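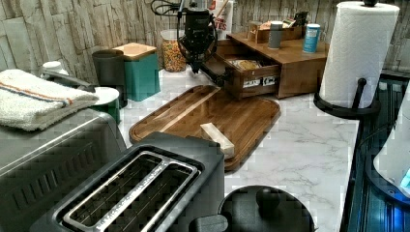
Xiomara Strickland

Unit notes: Looking after the kitchen cell

Welcome back, everyone. By now you've all had a turn driving the arm, and I know you'd rather be doing that than reading, but today is one of my favorite parts of the course: keeping one machine healthy all term long. We'll stay with the kitchen cell the whole way through. It is the bench with the marble-patterned counter and the stone-look wall behind it, with the gripper hanging over the counter from above. Everything in these notes applies to that cell only. The packing cell has its own handout, and Brijesh Lodhi covers it in November.

Before you touch anything

Press the stop, turn the key on the Duman controller to SERVICE, and take the key out. It goes in your pocket. If two people are working, one person keeps the key for the whole job and does not hand it over halfway through. Wait for the amber light to go out before you reach under the gripper. The toaster and the toaster oven have their own plugs, so pull those too!

The cables

Start at the top, always. The black cables leave the gripper in a loose loop, and that loop is doing real work. As the wrist turns, the loop opens and closes, and if there's too little slack the connector takes the pull. Too much slack and the cable can catch on tall things, such as the paper towel roll on its stand at the back of the counter. Set the arm to the home pose, then run the wrist slowly to each end of its travel while your partner watches the loop from the side. (You'll need to put the key back for this part. Hands out, slow speed only.) Look for shiny spots on the cable jacket. A shiny spot is a rub, and a rub is a fault in the making, so write down where you found it.

Last year's group moved the upper cable clip by the width of a thumb and cured a dropout that Asmaa Chraibi and I had been chasing for ages. I still get a kick out of that one.

Fingertips

Wipe the tip with a dry lint-free cloth first, then with a cloth barely damp with the cleaner from the Vateter bottle. Please don't spray the gripper. Check that the tip closes squarely by closing it on a strip of paper and tugging: the strip should resist evenly from one side to the other. If one side lets go first, loosen the finger screws, close the gripper on the brass gauge, and snug them up again a little at a time, going back and forth between them. The torque driver is already set. Leave it set!

Tip pads are changed after 900 grips, or sooner if you see a nick. The count is on the second page of the Nuline screen. Reset it after you change the pads, and initial the log so the next pair can trust the number.

Checking height and reach

We use the small pale wooden block on the cutting board for this, and I love how much one little block can tell you. Put the block on the flat part of the board, well inside the juice groove. A block with one edge in the groove sits at a tilt, and you will spend half an hour correcting an arm that was perfectly fine. Ask me how I know.

Lower the gripper with the jog keys until it just meets the top of the block, and read the height. It should be 49. If you're off by 2 or less, write it down and carry on. Anything more, repeat the check with the block somewhere else on the board. Same error in both places means the zero has shifted, and you can redo it from the Kustden menu. A different error in each place usually means the board has something under it. Crumbs, nine times in ten.

Now do the reach check. Jog out toward the wooden organizer at slow speed with its drawer open. The open drawer is the awkward case, and it's the one we want to know about. Stop at 115 on the display and look at the gap with your own eyes before going farther. The same goes for the cereal jar, which likes to creep forward over a week of practice.

Putting it back to work

Key in, amber light on, one slow pass over the counter with an empty gripper. Listen while it moves! A dry joint has a faint chirp that is easy to miss if you're chatting. Then one pass at normal speed, and sign the log.

For next time

Do the full check in pairs and bring your log sheet to Dilruba Kumarasinghe in the tool room. Fathima Barua has spare pads and the brass gauge; sign for both. Read the section on wrist bearings as well, and come with a question about it.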